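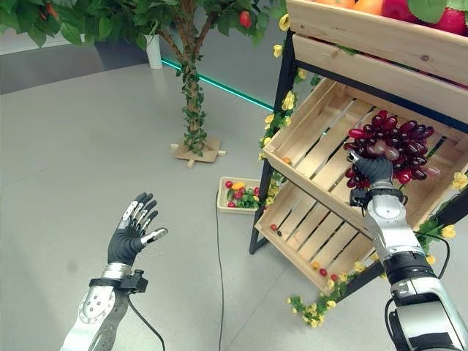

The Skirkidport Eating Kit

By Punenum
Item no. 2689
In stock, ships folded

A self-guided food trip in a box, for people who like to eat in other people's towns but would prefer not to follow an umbrella while doing it. The kit covers the old harbor, the market streets and the long hill up to Redmont, where the soup is thicker and the parking is worse.

Allow 2 days. You can do it in one, but you'll spend the last part of it lying down.

What you get

Guidebook, 80 pages, sewn binding, lies flat next to a plate
Folding street map on coated paper, wipes clean of most sauces
Tasting card with a loop for a pencil
Pencil
Phrase card, pocket size
Canvas pouch with a belt loop, which you are free to ignore

The guidebook

The book is arranged by walking order. Each stop gets a page or two: what to ask for, what it should look like when it comes, and how people in town eat it. Smoked herring is held by the tail. Rye buns are torn, never cut, and if you cut one you'll hear about it. The barley soup at Redmont comes with a second, smaller bowl, and the book explains what that's for so you don't have to find out in front of a full dining room.

Opening hours are printed as "usually," "mornings" and "when the door is open." We tried printing real hours in the first edition and received letters.

There is a chapter on fish pie, with a fold-out. We asked for a short chapter. It was not a short chapter.
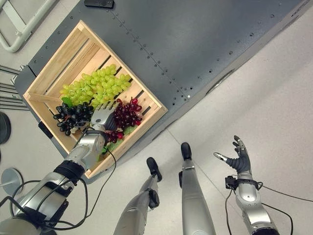

The appendix covers the cakes, including the caraway one that visitors tend to buy as a gift and then eat on the train. It keeps for a week in paper. In plastic it turns into something closer to a roof tile.

The map

Streets in Skirkidport change names halfway along, sometimes at a corner and sometimes just because. The map shows both names and marks the point where one gives up and the other takes over. Steep streets are shaded gray. Very steep streets are shaded darker gray and have a bench symbol.

Public restrooms are marked. So are the drinking fountains, and the two are far enough apart that you should plan.

The tasting card

One line for each dish and a column for your score. There's no prize and no stamp at the end. Earlier buyers asked what to do with a full card, and the answer is still that you keep it in a drawer.

The phrase card

Gives you the local words for "small portion," "is that the small portion" and "could you wrap the rest." Pronunciation is spelled out on the back, in the way an English speaker would read it. Shopkeepers find this very funny. They will usually give you something extra.
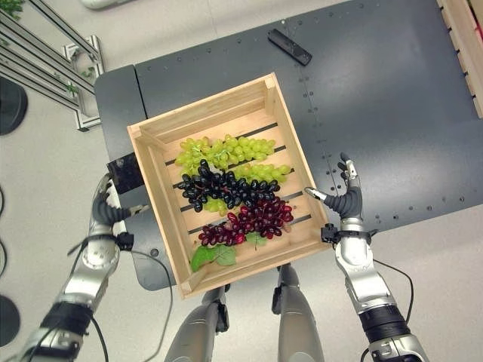
It also has the word "hung," which causes trouble. On a menu it refers to air-dried mutton, sliced thin and served with butter. Hung with a capital H is the village past Redmont, and the mutton there is ordinary. People have taken the bus.

Choosing a version

Standard: everything listed above.
Vegetarian: same box, different book. It skips the herring and the mutton and adds more bakeries – the route is shorter and, by most accounts, the happier one.
Book only: no map. We sell it because people ask for it. We also sell a lot of maps separately, a few days later.

Details

Language: English
Season: written for spring through fall. In January the harbor stalls close and the Redmont bus runs when it feels like it.
Food: not included. Please read this line twice before writing to us.
Print run: 2000 copies

Shipping and returns

Orders go out in a flat carton that fits most mailboxes. If the kit arrives damaged, we'll replace it. If it comes back to us with soup on it, we'll admire it and mail it home again. Unused kits can be returned within the period shown on your receipt, pencil included. We do check for the pencil.

Goes well with

Punenum Enamel Picnic Cup
Punenum Fish Bone Tin, small
Replacement pencil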